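Hand gripper closes off centre, one finger gets there first

Ní Mhurchú

I look after a pair of hand-held grippers at Bromcombe, used at a kitchen table for picking up bowls and pans. On one of them the left finger reaches the middle before the right. It started in September, after I had the linkage apart to clean it. Everything went back without force and nothing feels loose.

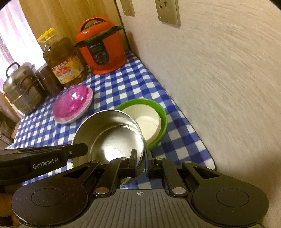

I have run it through 200 open and close cycles since and it is no better and no worse. Is this an adjustment, or have I put something back wrong?

Lâm Cù

Most likely the two links are one tooth out from each other. Ours at Uslow did the same after a strip-down. Take the body cover off, open the jaws fully and check that both links sit at the same angle. If one leads, lift it off its pivot pin, move it one tooth and refit. Do the pin screws up evenly, a bit at a time. 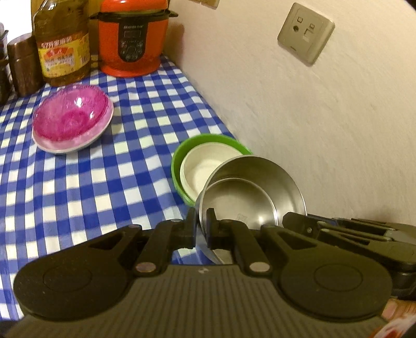

Check the fingers before you take anything apart, though. A pad that has crept up or gone on thick will look just like a timing fault. Then test on a thin edge with one finger either side of it, as you would take the rim of a steel bowl. Hold the tool still and close slowly. If the bowl gets pushed sideways before the second finger touches, you still have an error. Ours was 5 mm out and you could see it straight away.

Sistus

Had this, it was grit in the pivot. Cleaned it and it went away. Might be worth a go first.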